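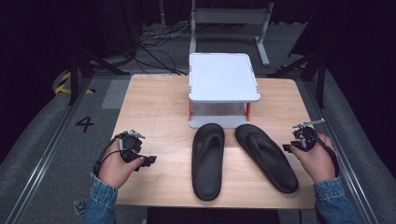 Summer Shoes and Where They Go

Gallery | December 2019

Every year the Ploltwood home page asks readers how they keep one kind of thing in order. In May it was lunch boxes. This time it is summer shoes: flip-flops, sandals, pool slides, canvas slip-ons and the small stands and racks people put them on. They are out of season for most of us, so this is when they end up in piles at the bottom of the closet.

We received 58 entries. The ones below were picked by Maricica Radu and Anel Mabaso. Captions are by the people who sent the pictures, shortened where needed. Names are given where the sender agreed to it.

BY THE DOOR

Back door, ground floor. The tray is a boot tray with the feet taken off. Flip-flops go on the left, garden clogs on the right. Sand gets swept out when I remember. (Roxana Mihăilă)

Same door, in winter. The flip-flops have moved up to the shelf over the coats and the tray holds boots.

Bench with a lift-up seat. I built it from a Saltia kit and cut the legs down by three inches so the kids could sit on it. Sandals inside, towels on top of the sandals.

Wire basket on a hook. It holds thongs and pool slides and lets them drain. It does not hold anything with a heel.

Hallway in a rental. I couldn't put screws in the wall, so the rack is the folding type that stands on the floor. It tips if you load the top row first. (Sawsan Atallah)

Two pairs under the radiator. These are the ones we wear to take out the trash, all year.

ON A STAND OR SHELF

Low step shelf in the closet. One pair on top, one pair underneath. The gap is tall enough for sandals and too short for sneakers, so nobody else in the house uses it.

Stacking shelves, before. There were leather sandals at the bottom that I had been looking for since the move.

Stacking shelves, after. Flat shoes at the bottom, wedges at the top. I turned every other pair heel to toe and got one more pair on each level.

Old plant stand. The top board was water-stained, so I painted it and put it by the tub for shower shoes. Two coats, and a third on the corners where it had started to peel.

Dillier shelf risers, meant for kitchen plates. They take a child's sandal with room to spare. An adult size hangs over the front. (Tincuța Ciobanu)

Risers again, from the side, to show the overhang.

Bookcase with the lower shelf moved up a notch. Paperbacks above, beach shoes below. I lined the shelf with leftover vinyl.

CLEANING BEFORE STORAGE

Bucket, dish soap and an old toothbrush. Rubber and foam soles only. I keep the leather ones away from the bucket.

Soles on newspaper in the laundry room. Leave them overnight. If they are put away damp they smell by spring.

Strap close-up. Most of the dirt sits where the strap goes into the footbed. A cotton swab gets in there better than the brush does.

Magic eraser on white rims. Works well on the rims, dulls the printed part of the footbed. Try it underneath first.

Baking soda in cork footbeds. A spoonful in each, shake out the next day. I did this to all of mine and to my brother's, which needed it twice.

The throw-out pile. Broken toe posts, a pair that had split across the ball of the foot, and single shoes with no partner. I gave the singles one more week in case the other half turned up. One did.

PACKED AWAY

Clear box with a lid, under the bed. Pairs lie flat with the soles facing out. The label is masking tape and says SUMMER / ADULT. (Roxana Mihăilă)

Child's box. We trace each child's foot on paper and leave the paper on top. In spring you hold the foot to the paper and know what still fits before you start trying things on.

Pillowcase tied at the neck. Good for flip-flops, since they don't crease. It goes in the suitcase we use for the beach, so it is already packed.

Hanging organizer on the inside of a door. The pockets are made for heels, but two flip-flops slide into one pocket if you put them sole to sole.

Cardboard box from a Ghiță coffee order. It held up for three winters and then the bottom gave out on the stairs.

Garage shelf, high up. I don't recommend it. The glue in my old pair dried out and the soles came away in one piece.

PAIRS PEOPLE KEEP ANYWAY

My father's sandals. They are a size too big for me and I wear them to water the tomatoes.

Wooden-soled slides, bought on vacation. Very loud on tile. They live on the top shelf.

Plain black flip-flops, bought in a hurry when the airline lost my bag. I have replaced every other pair since then and still have these. (Anel Mabaso)

Jelly shoes, child's size 5. Nobody in the family is that size now.

NOTES

Several people asked about stand heights. Flip-flops need very little clearance, and the strap is the tallest part, so measure from the sole to the top of the strap and add enough for your fingers. For sandals with a buckle at the ankle, measure with the buckle done up.

Shelves with a raised edge hold rubber soles in place. On a smooth shelf, a strip of drawer liner does the same job and can be washed.

Entries for this gallery are closed. The next subject is hats, scarves and gloves. Send no more than five pictures per household, each with a caption of up to 400 characters, and tell us whether we can use your name.

Back to all galleries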